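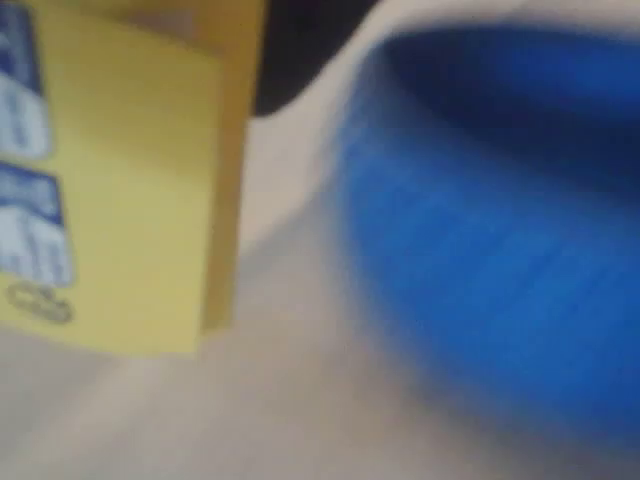
Yellow box and the big blue thing, up close

Welcome to the gallery! Have a scroll while the kettle boils. We've been sorting the shared kitchen at Sayce since July, one shelf at a time, and most of what you'll find on this page is about color. I'm a bit hopeless that way - give me a buttery yellow box next to something bright royal blue and I'm happy for the whole afternoon.

I like how the side panel of the box is a deeper gold than the front. There's a bit of blue and white printing on it too, and if you're wondering what it says, sorry, I can't read it either. Berwyn Phillips wants all the boxes put in a cupboard with the fronts facing out. I'd have them out on the shelf where we can enjoy them (we are still discussing this, at length, over cookies).

Next one is for the linen people. You know who you are!
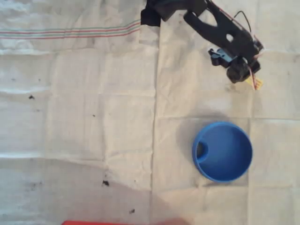 Henis House Kitchen & Linen Club - Sayce branch

White cloth with the red and green stripes, opened out flat. Look at those fold creases! They make a kind of checkerboard all over the left side, and there's one long crease running from top to bottom that I don't think any iron of mine could beat. I'm calling it a tablecloth and Berwyn is calling it a tea towel, so write in and settle it for us. The stripes are my favorite part, very thin and close together, red and a sort of teal. My grandmother had a drawer full of towels with a border like that and we were never allowed to dry a pan with them.

A few of you asked how to get old creases out. I spray lightly with water, roll the cloth up for 27 minutes (the length of my radio show, no science to it) and then iron from the middle outward. Berwyn hangs his over a door and forgets about it. Both seem fine.

The linen shelf is next, then the mugs, and after that the drawer with all the lids, which I'm putting off. If you have spare shelf liner, plain or patterned, please leave it in the crate by the Dultora cupboard with your name on it. Bring your own gloves if you're coming to help with the lids - the box of 600 we ordered is nearly gone!

Page updated 10/27/22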